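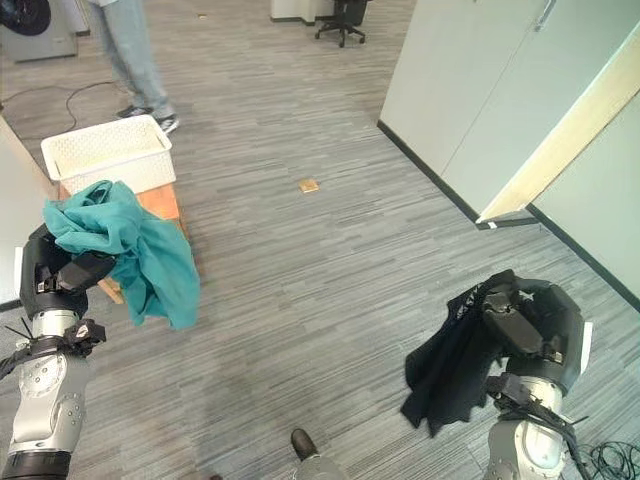
Course Notes, No. 6 – p. 23

**Consumer Claims and How to Read Them**
Week 5: Clothing care, clothing life, and the numbers on the tag

Read these notes before the discussion section. They follow the lecture loosely. Where I skipped something in class, it's written out in full.

### Where we left off

Last week we looked at food dates and found that most of them are guesses by the seller, printed with great confidence. Clothing is harder. A yogurt goes bad in a way most people can agree on. A sweater "wears out" when its owner stops wanting to wear it, and that can happen on the day of purchase.

Keep that in mind when a company says its shirt "lasts twice as long." Twice as long as what? Until a hole? Until it fades? Until it goes to the back of a drawer?

### The Jokel claim

The Jokel brochure (handed out in class, extra copies outside my door) says its knit tops are "tested to 500 washes." I've read it several times and still can't tell you what the sentence means. Things it leaves out:

- how many garments were tested
- what water temperature was used
- whether they were dried by machine or on a line
- what would have counted as failing

The last one matters most. A top that went through the washer 500 times has been "tested to 500 washes" even if it came out as lint. The claim describes what was done to the shirt. It says nothing about how the shirt took it.

Nesma Mahrous pointed out in section that nobody washes a top 500 times anyway. Once a week, that's more than nine years. Fair point, but notice that it helps the company too. A number that large can't be checked by the customer, and the company knows it.
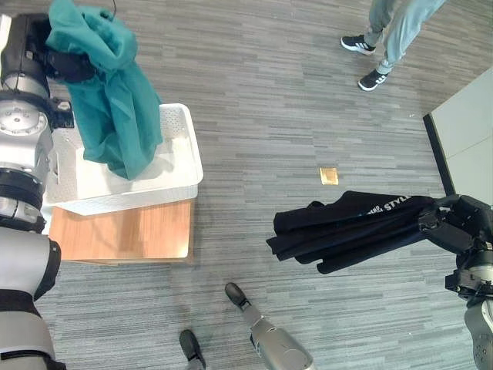 Fig. 1. Teal garment and white laundry basket.

### Survey data: ask who answered

The Limholm household survey, assigned for today, asked people how often they wash different kinds of clothes. The averages look tidy. I don't trust them much, for two reasons.

First, people report what they think they ought to do. Ask someone how often they wash their sheets and listen to the pause before the answer. The survey was done face to face, and that makes it worse.

Second, it went to "the person responsible for laundry." In plenty of homes there is no such person, or there are three. Cyrill Camenzind's response paper argues that the survey simply dropped those homes. I went back to the appendix and he's right, it's in the second footnote. So the results describe households organized enough to have one laundry person, and then get quoted as if they describe everybody.

Compare the Badawi diary study, where people wrote down each load as they did it. Diaries have their own trouble – people get bored and start filling in several days at a time – but at least the entries sit closer to the event. If the two sources disagree, I lean toward the diary. Lean, not fall over.

### Care labels

A care label is written by someone who would like to avoid a complaint. "Dry clean only" may mean the fabric can't stand water. It may also mean the maker tried nothing else and picked the safe option. From the tag alone you can't tell which.

Remedios Olmedo's guest talk covered this better than I can. Her main point was that labels lean toward caution because the cost of caution falls on the buyer. The maker pays nothing for your trips to the cleaner. I'd add that a label read this way is still evidence, only weaker than it looks. Don't go home and boil your coat.

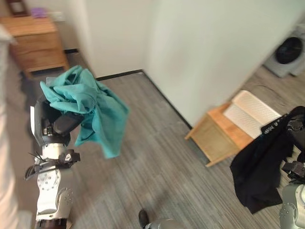 Fig. 2. Two garments, teal and black.

### "Freshness" and other words

Broso detergent promises "deep freshness." Try writing down an observation that would prove this false. I gave it ten minutes and got nowhere. Compare "removes grass stains at 86 degrees," which may be true or false but is at least the kind of thing a person could go and check.

Dexter Mbeki asked whether a claim that can't be tested is a lie. I'd say no, and that's why it's so popular with advertisers. You can't be caught out on it.

### For section

Bring one clothing or laundry claim from a package, tag or ad. The real thing or a clear copy, please, not your memory of it. Write half a page on the following:

1. What is actually being claimed, in your own words.
2. What would have to be seen for it to be wrong.
3. Who would be in a position to see it.

If your answer to the third is "only the company," say so and say how much weight you'd give the claim after that. "None" is allowed but needs an argument. Several of you are getting a little too quick with "none."

Reading for Week 6: the packet on mattress warranties, first half only. The table on the last page has a column mislabeled, and I'd like to see who notices.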